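08/01/2024

Up late, feet killing me, writing this fast before I forget. Flowers flowers flowers. Went to Skisinbridge for them straight after breakfast, list in my coat pocket, other coat of course. So from memory. Pinks and whites, mostly, some with the darker buds still shut tight, plus whatever green they had. Carried everything back on my lap on the bus and got pollen on my good pants. Total 17 dollars over what I'd said I would spend. Oh well.

Wrapping went better than in April – that was a disaster, all tape and no grip. Green sleeve this time, gathered in at the neck so the blossoms spray out a bit and don't stand there like a broom. Tried it tight, tried it loose, loose is nicer. I like that dull green with the pink. Would never of picked it on my own.

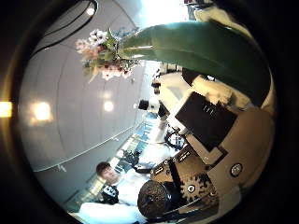 Mac Carthaigh thinks the stems want another inch off and a fresh cut on the slant, and that nothing pink lasts past the second day anyhow unless the water gets changed morning and night. Fine. Took the inch off. Not sure about the rest, I've had pink ones go a whole week in the kitchen at home with me doing nothing at all.

Then lunch, sort of. Crackers standing up. Then the table. Always the table! It's a big round one and it's so shiny every lamp shows up in it, you wipe and wipe and then stand somewhere else and there's a whole new smear. Two cloths, the second one dry. Vinegar smell everywhere after. Wanted a cloth over it but got outvoted, bare top looks cleaner they say. Maybe so.
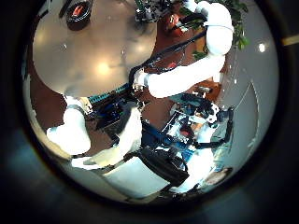 Usolside Flower & Table Club – members' diary pages

Left the round black container out near the edge with the orangey red thing in it, kept moving it to the middle and moving it back. Near the edge is better. Leaves the rest open.

Still to do: ring Flukari about ribbon, the narrow kind, they only had wide. Find list. Return 2 buckets. Write up the wrapping for the folder whlie I still remember how I did the neck.

Bed. Pants are soaking in the sink.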